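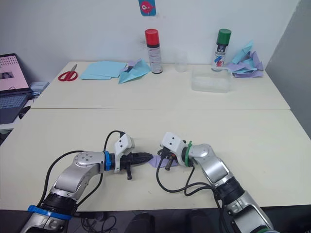 Posted by the Histalwood workshop desk, October 28, 2019

Tips for teaching two arms to fold paper

Paper is cheap and forgives nothing, so it makes a good first job for anyone learning to guide a pair of arms by remote control. A small lavender piece between the fingertips will show up every twitch in your wrists.

Fold one yourself first, slowly, with two fingers of each hand. If you need a third finger, choose an easier fold.

Settle which arm holds and which arm creases before you start recording. Changing your mind halfway teaches the arms to change theirs, and they are very good pupils.

Pinch near the edge and keep the long finger out of the crease. Lift, then move. Dragging paper over a white table sounds harmless until you have watched 256 goes of it.

Push your spare sheets, scissors and finished folds to the back table. Leave slack in the cables at the gripper, but check the loops before each go.

Bin the bad runs the same day. We kept all 1,497 of ours from April and the Zila arms learned to fumble beautifully.

Stop after an hour. Your folds get worse long before you notice, and the arms will copy those too. Tea helps, on another table.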